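Home | Tickets | Knowledge base | Sign in

Ticket 397: Tellura mindfulness module, scores look too good
Status: open
Opened by: Ľubica Mikuš, Namcombe study team

Our 12-week group shows a drop in stress scores for nearly everyone by session 3. I don't believe it. The Kassab export has blank answers in it, and I suspect Tellura is reading a blank as zero — zero means "no stress" on our scale.

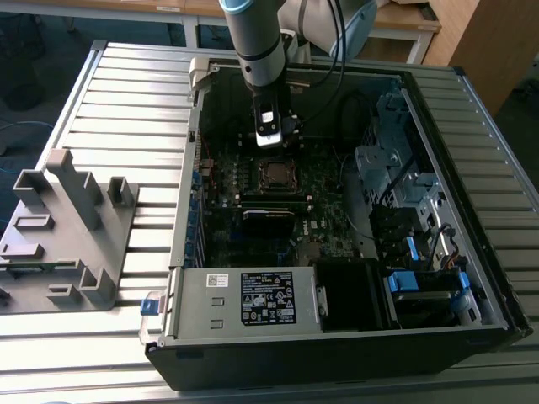 Vlasta Baláž replied, 2:40 p.m.
Blanks are skipped by default. Have you tried exporting again?

Ľubica Mikuš replied, 3:15 p.m.
Twice, same totals. "By default" doesn't tell me what our site is set to. One person skipped the whole breathing section and came out as the calmest in the group. Please send the scoring settings, and don't close this until I've checked them against the paper forms.

Vlasta Baláž replied, 4:05 p.m.
Settings requested from Roreo. Leaving open.

3 comments | Share
Contact support | © Tellura | Back to top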